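Kotolville, September

Rain till lunch. Drove the 16 kilometres out to Stelutdale in the morning to look at the Fimlow unit they've had going in the back of the hardware store. It shifts cartons from the delivery cage to the shelves and it's slow but fairly steady. The fellow at the counter said they let it do the heavy low shelves and keep it away from paint tins, after 2 lids came off in the first month. Price is $3434 a quarter on the lease, with servicing extra. I wrote that down in the car park so I wouldn't round it off when I told people.

I watched it for half an hour. It did well with anything square. A bag of potting mix gave it trouble — it lifted one end, put it down, lifted the same end again, then stopped and waited for someone to come over. A kid from the garden section picked up the bag and went back to his hoses.

Had a pie on the way home and got back before 3.

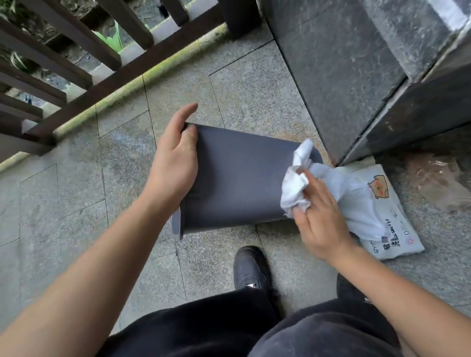

Whether a machine could do my housework yet, I'd say a bit of it. The vacuum does the hall and the lounge well enough if I pick up the cords first. The dishwasher has been doing its job for years and no one calls it a robot. Bins are another matter. To wipe one down you tip it on its side, keep one hand over the rim and go round the closed end with the other, and all the corners are curved, so the pressure has to change the whole way. You're also crouching on stone tiles with a wall on one side and a railing on the other. The tissue bunches up and frays, and you fold it over or get another without giving it any thought. I can't see the Fimlow getting past the tissue.

Leone have a home model coming that is meant to do laundry and light cleaning. I read through their brochure again after tea. It folds towels on a bench, one at a time, and carries a basket from room to room on a flat floor. There's nothing in it about outside work or steps, and we have both. The page on cleaning only talks about benchtops and tables. I've put a note in the margin to ask about bathrooms.

My guess is the shops will get proper use out of these things well before houses do. A shop can change its shelves to suit the machine. I'm not moving the laundry.

Still need to ring Stelutdale about the hinges, which I forgot to pick up while I was standing there watching cartons. Gutters tomorrow if it's dry.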